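# Regrouting a shower floor without buying the miracle pen

Every hardware shop in the country will sell you a grout pen. I have bought three. They're paint, and paint on a shower floor lasts until someone scrubs it.

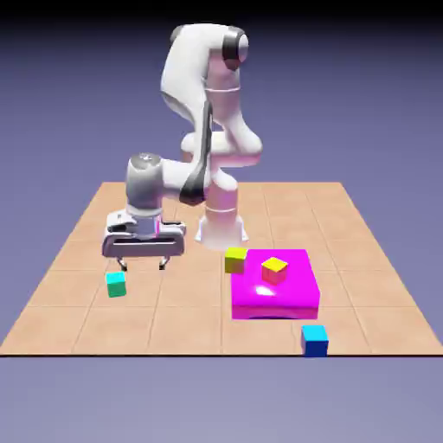 So if your grout is cracked, sandy or missing in patches, you need to take it out and put new grout in. The job is dull and hard on the knees, but it isn't difficult, whatever the bloke quoting you for a full retile would like you to think. I did my bathroom floor in March over a long weekend, and what follows is what I'd do again, minus a few mistakes.

## Check it's really the grout

Press on each tile with your thumb, then tap it with the handle of a screwdriver. A dull, hollow sound or any movement means the tile has come away from the bed, and new grout will crack again within weeks. Sort out the loose tiles first.

Regrouting also won't fix a leak. Grout was never the waterproof layer. If there's a stain on the ceiling below, put the tools away and get the membrane looked at. Plenty of websites claim a "waterproof" grout will save you the bother. I don't believe them, and neither did Ka-ming Lu, who tiled for a living before his back gave out and who had a good laugh at the packet I showed him.

## What you'll need

- A hand grout rake with a carbide edge, plus a spare blade
- Vacuum with a narrow nozzle
- Sanded grout for joints 3 mm and wider, unsanded for anything finer
- Rubber float, two buckets, a proper tiling sponge
- Neutral-cure silicone for the corners
- Knee pads, safety glasses and a dust mask

I used a bag of Dridholm in a colour called 3658, which the chart calls "warm stone" and which dried to the colour of wet cardboard. Colour charts are printed on glossy paper and grout isn't glossy. Mix a spoonful and let it dry on a scrap tile before you commit.

As for power tools, Yen-ting Fung lent me her oscillating tool and swore it would halve the work. It did, and it also chipped two tiles in the first ten minutes. Use one on the long straight runs if you must, and stay well clear of the edges.

## Taking out the old grout

1. Cover the drain with tape.
2. Rake along the joint with light, repeated strokes. Leaning on it only makes the blade jump.
3. Get down to at least two-thirds of the tile's depth. Skimming fresh grout over old is why so many of these jobs flake.
4. Cut out all the silicone where floor meets wall.
5. Vacuum, wipe with a damp sponge, vacuum again.

## Putting in the new

Mix small batches, to the water amount on the bag. Video people love "the consistency of peanut butter", but peanut butter varies a lot. Let the mix stand as the bag directs, stir again, and don't add more water when it stiffens.

Push the grout in with the float held at a low angle, working diagonally across the joints. Then scrape off the extra with the float nearly upright. I waited 35 minutes before the first wipe, going by the bag, and that was too long in a warm room. Test a joint with a fingertip: if it holds its shape, start.

Wring the sponge until it stops dripping. A soggy sponge washes the colour out and leaves pale streaks, and no amount of sealer will hide them.

## Corners and sealing

Leave grout out of the floor-to-wall corners. Those move, and they get silicone once the grout has cured.

Sealer is worth having on cement grout, though I'd ignore any label promising ten years. Drip some water on a joint every so often. When it soaks in and goes dark, seal again.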